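Skolemthorpe Tool Library: Frequently Asked Questions

Who can borrow?
Anyone 16 or older with a Skolemthorpe address. Bring one piece of mail with your name on it. We have 782 items on the shelves right now, mostly hand tools.

How long can I keep a tool?
One week. You can renew once by phone if no one else has asked for it.

Can I borrow a single socket, or do I have to take the whole set?
Either one. Single sockets are signed out on a yellow card. Sets go out on a white card and must come back complete.

How do I know which socket size I need?
Bring the bolt if you can get it off, or measure across the flats of the head. Jong-dae Ki is at the desk on Monday and will check it against the gauge for you.

Do you have both metric and inch sizes?
Yes. Metric sets have a blue dot on the case and inch sets have a red one. Please don't mix them when you pack up.

What if I lose a piece?
Tell us when you return the set. A lost socket costs $4 for the small drive and $6 for the large. We don't charge for worn bits.

Do I need to clean tools before I return them?
Wipe off grease and dirt with a dry rag. Don't soak ratchets or put them in the dishwasher.

Where do I put loose pieces that don't belong to the set I borrowed?
Leave them on the sorting counter next to the white container. Please don't guess and push them into the nearest case. Horacio Echeverría sorts the counter before closing and matches the pieces by size.
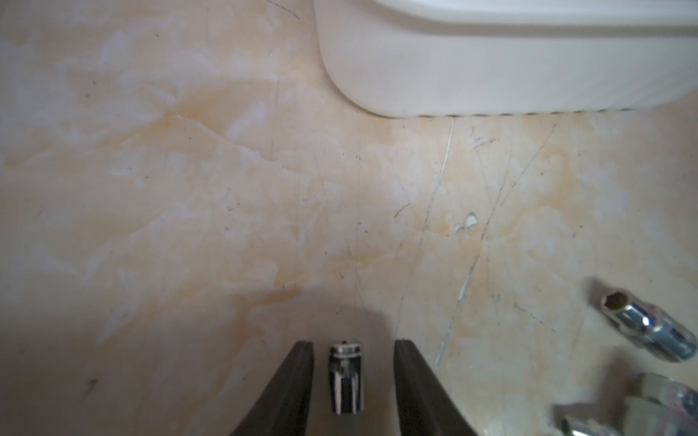 SKOLEMTHORPE, January. Sorting counter, with a chrome hex socket lying on its side at the right. The marble-patterned top is already scratched, but please still set heavy pieces down gently.

Can I donate sockets and bits?
Yes, including odd ones. We can't take anything cracked or badly rusted. Drop-offs are accepted until 5 p.m.

Is there a deposit?
Not for hand tools. Torque wrenches need a $71 deposit, returned when the wrench comes back in its case.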